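The Asa bench kit, after a month with us

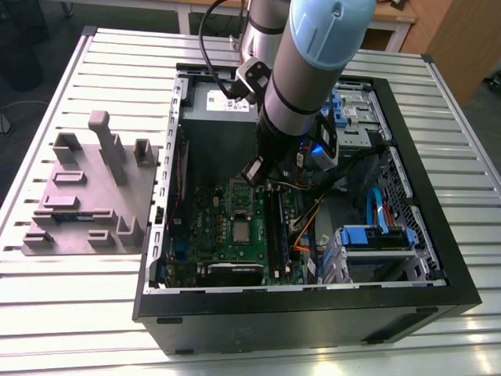
Palesa Mkhize wrote in as soon as she heard what we were trying, and her question deserves to go first. Is a kit like this worth the bother for a repair shop that sees a different make of computer every hour, or is it only any good to people with a thousand of the same machine? She has been shown a few of these over the years, she says, and every one of them was splendid until somebody put the wrong case in front of it.

Well, Palesa, I have been turning that over ever since, and I think the fair reply is that it depends how patient you are in the first fortnight. The Asa kit comes from Drustasar, who sell it as a package for taking old desktop computers apart: the arm, the gripper, the software and two days of training for whoever is going to look after it. We have had ours on trial since November, and I can say that the training was very good indeed (Riaan Ndlovu came away from it quite converted, and he went in grumbling).

What you do is lay the tower on its side with the panel off and then teach the arm each job by leading it through by hand. The memory comes out first, then any expansion card, and the drives after that. Once a model has been taught it is kept in the library, and the library we were given had 69 cases in it already. Ours is now at 91, nearly all of them added by Riaan and Bukola Olatunji between other jobs, and I do want to thank them both for it. An unfamiliar case takes up to 2 hours to teach, which felt like an age at the beginning and feels a good deal less so now that the common office models are done.

I have a few grumbles, as you would expect. Cables are still a nuisance – we move the awkward ones aside ourselves before starting – and the manual has plainly been translated in a hurry. The help line, on the other hand, is a pleasure. You get a proper person, and she rings back when she says she will.

As to money, the rental is £702 a month with servicing included. Kgomotso Kekana has also asked for a price from Plisitano, whose kit is cheaper but comes without the library, and we shall print her notes on it when they are ready.

Drustasar are happy to bring a kit out for a morning if you would like to try it on your own machines. Do take the oddest case you have got, and let me know how you get on!

Fabian Wallner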